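Category: Workshop News > Grippers & Arms

Print this item | E-mail to a friend

Two grippers, one messy art table

7 December 2018

So I finally got both grippers on the bench in the same month, which after the shipping mess in May I had stopped believing would happen. One is the Woser two-finger, the stiff one with flat metal jaws and rubber pads. The other is the soft three-finger from Obradović that a lot of you in the Brullemmont group have been asking me about. Same arm for both, same controller, same power supply, same squeaky stool for me.

I'd been testing with foam blocks until now and I was getting bored, and foam blocks make everything look good anyway. Every gripper I've ever bolted on could pick up a foam block! What I wanted was a job with a lot of small, annoying, different things in it, and clearing up a kid's art table is as annoying as it gets. Pencils roll. Paint tubes squash. A flat cardboard box gives you almost nothing to grab unless you get an edge. And the plastic palettes are the worst of all, thin and slippery, with wells that make a camera think there's an edge where there isn't one.

Before I ran anything I spent a good long evening just looking at how hands do it. I'd recommend this to anybody writing pick routines, because I had written mine from imagination and I was wrong about nearly all of it. I had one arm coming down from straight above, closing, going up. Look at what two hands are up to, though - one goes in for the small stuff while the other is resting on something close by.
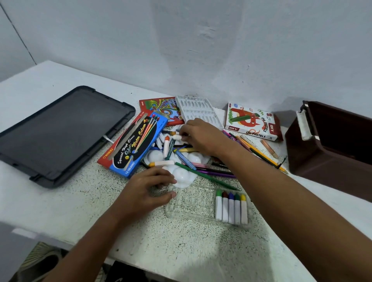
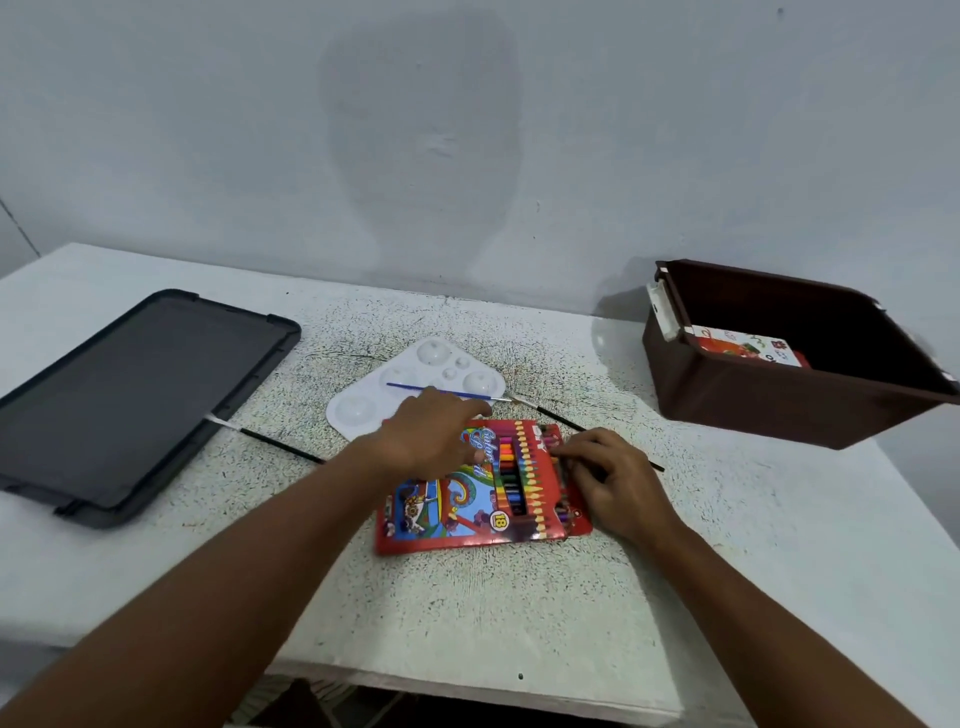
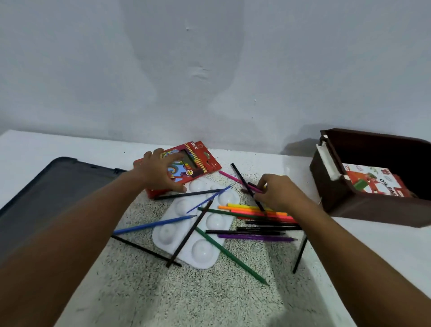

Two hands at work on the art supplies. In the last one, look at the right hand holding several pencils together by their middles while the left hand is on the box.

What the Woser did

Pencils first. I gave it 50 tries on single pencils lying by themselves and it was great, really great, I was grinning like an idiot. The flat jaws line up with the pencil and it just comes along. Then I let the pencils lie across each other and the trouble began. It would close on the top one and drag the neighbor with it, and whatever was underneath went rolling toward the edge of the table. I put a towel down after a while.

Paint tubes were fine once I turned the force down. The default setting is much too high for a soft tube, and I have orange paint in one of the jaw pads now to prove it. The setting is buried in the second menu, under "motion" of all places, so save yourself the hunt.

Palettes, no. It got one up by the rim when I had propped it at an angle, and never when it was lying flat.

What the Obradović did

Slower, and it makes a little sighing noise on every close that my dog hates. But it handles a pile so much better! The fingers sort of give way and settle, and it will come up with a small bunch of pencils and keep them. I ran it 200 times on crossed pencils over two evenings and it dropped only 8 of those picks on the way to the box, where the Woser had me on my hands and knees under the bench.

Where it falls down is the last step, putting a pencil back in a slot. It can't hold one straight. The pencil swings in those soft fingers and the tip ends up pointing wherever it likes, so you either tip them all into an open bin or you add a second move to straighten them. I went for the bin.

It didn't manage the flat palette either, but it could push it over to the table edge and get hold of it there, and I count that.

The camera

Short version: put it up high, where your own head would be. I started with the little wrist camera that came with the arm, and it's fine for the last inch or two, but it can't see past the gripper when there's a pile. With the second one up on a pole looking down and forward I could see the whole tabletop and the wall behind. Watch your lamp, too. A dark patch or a shadow fooled my edge finder more than once, and so will a speckled tabletop (ask me how long I stared at that bug).

Dark bins on a light table were easy. Clear plastic trays, I'm still working on. The camera looks right through them.

Where I've landed

The soft one stays on the arm for now. If I were only sorting single items in a row I'd keep the Woser and be happy, and it's rated for 1,000 hours on a set of pads, which I haven't come close to testing. Next I'd like a second arm to do the holding. The Flurnedberg people have a used one they might lend out, and I've asked nicely.

If you want my force settings, drop me a line and I'll send the file.

Filed under: grippers, soft fingers, bench tests, head-height cameras

Print this item | E-mail to a friend

Reader comments (4)

benchmonkey: Did you try tape on the Woser pads? Cheap grippy shelf liner worked wonders on mine for glossy pencils.

Author: Not yet, but I've got a roll of that in the kitchen. Will try!

third_shift: Same problem with clear trays here. I gave up and stuck a strip of blue tape around the rim. Looks awful, works fine.

pip_in_flurnedberg: The used arm is still on the shelf, but the wrist joint sticks a bit when it's cold. Bring gloves and patience.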